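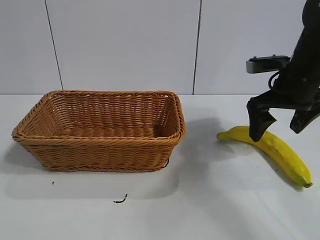

装饰过的房子，到底在卖什么

我看二手房广告看了十多年，越看越不信。不信的倒不是价格，价格至少写在那里，可以还，可以骂。我不信的是那套叫“软装焕新”的东西：卖房之前，先花一笔钱把别人家的日子搬进来，拍照，开放看房，签约，再搬走。

今年三月，Hullthorpe 有一套两居室挂了出来，我陪朋友去看。登记面积851平方英尺，挂牌第一天就约满了人。广告是 Florari 写的，这家公司专做布置，连文案一起包。文案里“通透”出现了好几次，“呼吸感”也有，唯独没有写管道哪年换的，也没有写屋顶哪年修的。进门之后，客厅确实显得大，沙发矮，茶几窄，餐桌只配了两把椅子。朋友站在窗边说，真舒服。我蹲下去看踢脚线，靠阳台那一段鼓起来了，漆是新的，手指按下去有点软。

中介说是老房子的正常现象。“正常现象”这四个字，我在看房的路上听过太多次，水压低是正常现象，楼上脚步声是正常现象，冬天北墙发黑也是正常现象。既然都正常，写进广告又何妨？

布置公司当然有一套说法。Florari 的宣传册上讲，空房子让买家缺乏想象，布置之后，看房的人更容易“看见自己的生活”。这话有几分道理，空屋子拍出来是难看，墙角的插座都比平时显眼。可是我疑心那不是我的生活。我家的沙发没有那么矮，我家有洗衣架，有坏了没扔的电饭锅，有三个人的鞋。把这些放进那间客厅，“通透”还剩多少，宣传册没有算过。

费用倒是算得清楚。那套房子的布置费报价3,809，租期28天，超期另计。钱由卖家先付，但谁都明白最后会从哪里出。卖家多花一笔，心里自然要在价格上找回来；中介看见照片漂亮，也敢把价往上挂。买家掏了钱，收房那天面对的是四面白墙和几个挂画留下的钉眼。

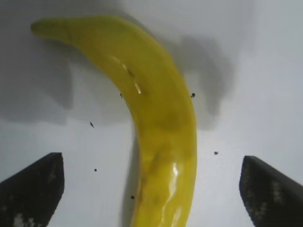 台面上的香蕉，近看。

也有人跟我争，说卖二手车还洗车呢。洗车我不反对，擦窗、修水龙头、把堆了多年的纸箱清走，我都赞成。可洗车不会让后座变宽。小一号的床摆进次卧，看起来两边都能走人，等买家把自己的床搬进去，柜门就打不开了。我见过一套房，次卧里那张床短得离谱，我拿卷尺一量，成年人睡上去脚要悬空。中介在旁边笑，说这间也可以做书房嘛。

更让我不放心的是时间。Hullthorpe 那次看房，每组只给20分钟，外面还有人在等。一半时间花在欣赏上了，剩下的时间要看墙、看窗、开水龙头、听楼上、问物业费，怎么够？我朋友出来以后记得抱枕的颜色，记得浴室有香味，问他热水器在哪里，他想了半天，说好像在厨房。热水器在阳台。

Nikzad 那边的新楼盘更进一步，样板间的门全拆了，灯全开着，白天也开。销售的解释是方便参观。没有门，走道就不占地方，门扇打开会撞到什么也无从知道。我问交付时门往哪边开，销售去翻图纸，翻了一阵，给我倒了杯水。

最近又流行在线看房。Draser 这个平台可以让人在手机上换家具，点一下，北欧风，再点一下，日式。玩起来很有意思，我也玩了一个晚上。后来我想找一张没有家具的原图，找遍了页面，没找到。平台客服回复说，卖家没有上传。那就应该要求他们上传。家具可以随便换，空房间的照片每间一张，附上实测尺寸，这要求哪里过分？

我并不指望谁来禁止布置房子，也知道卖家有卖家的难处，房子挂久了，每个月的贷款照样要还。我只是不愿意再为气氛付钱。现在我去看房，包里带卷尺、一个小手电，还有自家床和衣柜的尺寸，写在一张纸上。进门先不看客厅，直接去厨房，打开水槽下面的柜子闻一闻。中介的脸色有时候不大好看。

朋友最后没有买那一套，踢脚线的事他问了两遍，得到的回答不一样。那房子后来卖掉了，成交价我没有去查。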